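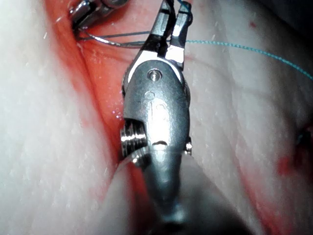 From: Arvo Vuorinen
To: shop-talk list
Date: 4 March 2021
Subject: Re: Re: sewing, mending and the folding machine

Kuster wrote:

> I don't see why you're all so gloomy about this. If a robot can put
> stitches in a person it can surely sew a button on a shirt. Stitching
> is stitching. The arms are there, the little jaws are there, it's only
> a matter of somebody making them cheap enough. I give it 4 years
> before there's one in every laundry room, and Mazurek's shop will be
> the first to buy one for the mending bench. He's already got the
> folding machine on trial.

Stitching is not stitching, and I'd like to argue that one before it gets any further down the thread.

The surgical ones I've read up on have a surgeon working the controls. The jaws open and close because a person a few feet away is opening and closing their hand. It's a lovely pair of long pliers, with a wrist on the end that bends in ways mine doesn't, and I take my hat off to whoever machines those parts. But the deciding is done by somebody with years of training and a room full of help. Put that over Mazurek's mending bench and you still need a person who can sew, plus the machine, plus someone to service it. You've gone from one wage to two and a lease.

I know there are research outfits trying to get the arm to do a row of stitches by itself. Fine, I hope they manage it. What I want to know is what happens when the thread snags, or loops round the wrong jaw, or the stuff being sewn slides half an inch while the needle's out of it. Anyone who has hemmed curtains knows that's most of the job.

Now the folding machine. I went over to Mazurek's in February and stood beside it for a morning. It is sold by Gornow and it's meant to take towels from a bin, find a corner, fold and stack. We gave it a batch of 264 bath towels, all the same size and the same grey. It stopped and asked for help 23 times. Some of those were two towels stuck together, one was a care label it took for a corner, and I never did work out what the rest were. Each time, Vasau had to walk over from the press, sort it out and push the green button. She folds faster than it does, and she was doing her own work in between.

To be fair to it, the stacks were neat. Neater than mine. And it doesn't get a sore back, as Mazurek pointed out to me more than once. If all your towels are alike and you've got someone close by who doesn't mind being whistled at, I can see a case for it.

But that's towels. Nobody at the shop would let it near a fitted sheet, and the Gornow fellow changed the subject when I asked. A button on a shirt is a good deal harder again. You have to find the holes, match the colour, pick a thread off a spool, start it from the back, keep the tension even and know when to stop. My grandmother did it while listening to the hockey.

So my answer to Kuster is no, not in 4 years. I'd want to see one sew a button on a shirt it hasn't met before, with no hand on the controls, in a room with ordinary light. Then I'd want to see it do the next shirt. If anyone has seen that done in person — not a clip with the speed turned up — please write to the list and I'll read it with interest.

Separately, I still have 2 boxes of bobbins to give away. They fit the older industrial machines only. First to email me off-list gets them.

Arvo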